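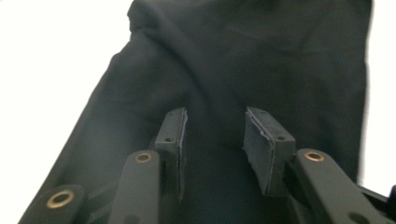
Sarnisach Backs Prilier River Accord

For immediate release, Tuesday

The Foreign Ministry of Sarnisach today confirmed it will sign the Prilier accord on shared river waters - signing set for October, in Minetti. Nine governments taking part. Text runs to 449 articles and annexes, final version still being translated.

Under the accord, members report water levels and dam releases to a joint office. Disputes go to the Polák panel first, then arbitration. Sarnisach will second 200 technical staff over the life of the agreeement.

Press accreditation open now, closes 5 p.m. Tuesday. Ministry press desk, ext. 576.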